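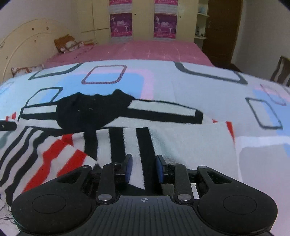

Wednesday, June 5, 2024
By the Bedding Desk

Pletier summer blanket, queen, 14 weeks in

Short version: buy it if you sleep hot, skip it if you have a dog with opinions. Long version below, typed fast, I'm supposed to be packing.

Got the Pletier in the sand color to replace a Brarton quilt that had gone lumpy at the foot end. The Brarton was fine for years. Then one wash on the wrong setting and all the filling went to live in one corner. So this time I wanted something with no filling at all. Just woven cotton, one layer, nothing to migrate.

Paid 100 dollars on the nose, shipping included. Not cheap for a blanket this thin. First night I was annoyed about it. Second night I slept through till the alarm, so, less annoyed.

Weight. Light but not nothing. You can feel it on your feet. If you need that heavy pinned-down feeling this will drive you nuts, get the Negri instead, or layer it. I do sheet plus Pletier from spring on, sheet plus Pletier plus an old wool throw when it's cold. Works fine.

Size is where I'd complain. The tag says queen and it covers a queen, barely. Flat on the matress there's a decent drop on both sides. Add one adult who rolls and the other adult has a cold hip by morning. We ended up turning it sideways. More width, less length, feet stick out if you're tall. I'm not tall. Should have ordered the king, and if you share a bed, so should you.

It shrank too. First wash, cold, low dryer, lost 3 inches on the long side. The care card does warn you, in tiny print, after you've already opened the bag. Hasn't moved since.

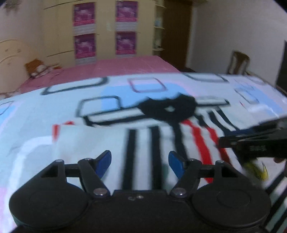 Washing otherwise is easy. Goes in with the sheets, comes out okay, dries in one cycle. Wrinkles like crazy if you leave it sitting in the dryer. Pull it out warm and shake it and it's good enough. I don't iron blankets and I'm not starting now.

Lint: a lot the first two washes, wash it alone or everything you own gets fuzzy. Black socks especially. After that hardly any.

Snags. Ok this is the dog part. The weave is open enough that a claw goes right in. Three pulled loops so far, all on the edge where she jumps up. You can work them back through with a crochet hook, takes a minute, doesn't look perfect. A tighter weave would fix it but then it would be hotter, so pick your problem.

The hem is good. Double stitched all the way around, corners folded over properly. I tugged on it pretty hard. My sister's Mumeck came apart at the corner in the first month and that one cost 17 dollars less, so I guess that's where the money goes.

Color holds up so far. Sand is more of an oatmeal in daylight and kind of gray under a lamp. Didn't match the pillowcases I bought for it. Sent those back. It does hide crumbs and dog hair, which white would not.

Smell out of the bag was a bit like a new shower curtain. Gone after the wash.

Does it keep you cool? Mostly. We have one window unit and it's in the other room, so the bedroom runs warm by ten. Under the quilt I'd kick everything off and wake up freezing at four. With this I just stay put. That's the whole reason I'm keeping it. Haven't tried it in real July heat yet, ask me then.

Customer service, since somebody always asks: emailed about the shrinking, got a polite reply the next day and a coupon I will probaby never use. They didn't offer an exchange because it had been washed. Fair, but kind of silly when washing is the only way to find out.

Also the storage bag it comes in has a zipper that broke right away. Using a pillowcase now.

Good: cool, easy to wash, solid hem, no filling to clump.
Bad: runs small, shrinks once, snags, dumb zipper.

Would buy again, in king, on sale. Four out of five. Half a star back if they fix the sizing.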